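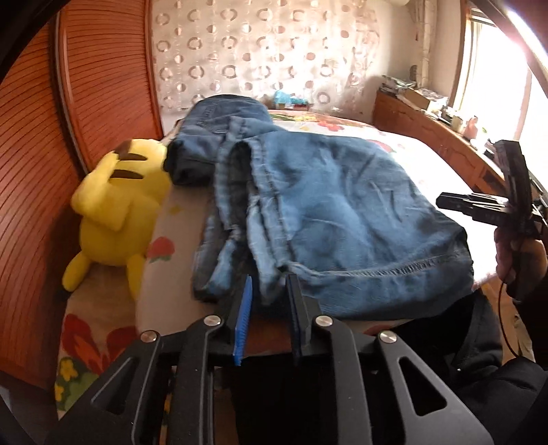
**Folding update, Nenance site**

26 November 2025. Quick one before the holiday rush, written between two phone calls, so forgive the state of it.

Most of you have heard bits and pieces about the folding cell and the home sessions. Some of what I've overheard in the break room is right and some of it is way off. So, where we are.

The Seser cell goes in at the end of line two, where the old sheet table was. It takes towels, pillowcases and flat shirts. It does not take jeans. It doesn't take anything with a heavy waistband, overalls, lined jackets, kids' stuff with things sewn on it. All of that stays on the hand tables with the same people who do it now. Jeans are the next thing they want it to learn, and that's what the home sessions are for.

How the sessions work, for those who haven't signed up. You wear one gripper on each hand and you fold clothes with them, at home, on your own bed or couch or whatever you'd normally use. Pinch, lift, turn, lay it down. The movement gets recorded and goes to the Seser people, who use it to teach the arms. Denim is the slow one. It's stiff at the seams and floppy in between, and the pads want to grab one layer when you need two. Ásdís Thoroddsen found that if you go in at the hem first and leave the waistband for last, the legs line up a lot easier. Try that before you start swearing at it.

A few people asked if they need to tidy up first. No. Messy is fine, toys and laundry and all. They want normal rooms. Do put away mail and anything with your name or adress on it, and let the rest of the household know you're recording.

**Pay and hours**

Sessions are paid at your regular rate, minimum 2 hours, and they count as hours worked. They are not overtime unless you're already over. If your August sessions were missing from your check, that was our mistake, and payroll has the list now. Tell me if it still looks wrong next time.

Sign-up is voluntary and stays that way. Saying no doesn't go on any record. A couple of you told me you felt pushed by the sign-up sheet hanging right by the time clock - fair point, it's moved to the hall by the lockers.

**What changes on the floor**

This is the part people really want to know.

- Eight folding jobs on line two become five, plus two cell tenders and one on mending. Nobody is let go over this. It's in the letter Merkholm signed and a copy is on the board.
- Cell tender is a new grade, one step up. Training is seven shifts, on the clock. Folders from line two get first pick, then everyone else.
- Shift times stay as they are until spring. After that we have to talk, and I don't have an answer yet.
- Piece targets at the hand tables are frozen. This matters. When the easy towels go to the cell, what's left for people is the hard stuff, and the old target was built on a mix of both. Guangming Lu raised this at the last floor meeting and he was right to. New target gets set after we've watched a full month of the new mix.

On that last one: if a lead gives you a number to hit before then, come see me.

**Wrists and shoulders**

The grippers are heavier than they look after the first half hour. Several of you have had sore thumbs. Stop and shake it out, switch to something light like T-shirts, take the break. Breaks are paid inside the session. If it still hurts the next morning, write it up in the injury book the same as you would for anything on the floor, even though it happened at home. Smaller hand straps are on order, the ones we have are too big for half the crew.

**Still open**

Who fixes the cell at night. Right now the plan is call the Jia service desk and wait, and I don't love it. Maintenance wants two of our own trained, I'm backing them.

Where the recordings end up and how long they're kept. I've asked for it in writing. Got a phone call instead. Asked again.

Whether folks on the ironing side can sign up too. Probaly yes, from the next round.

Gripper sets go out from the supply window, ext. 76. Bring them back charged, with both cables in the bag please.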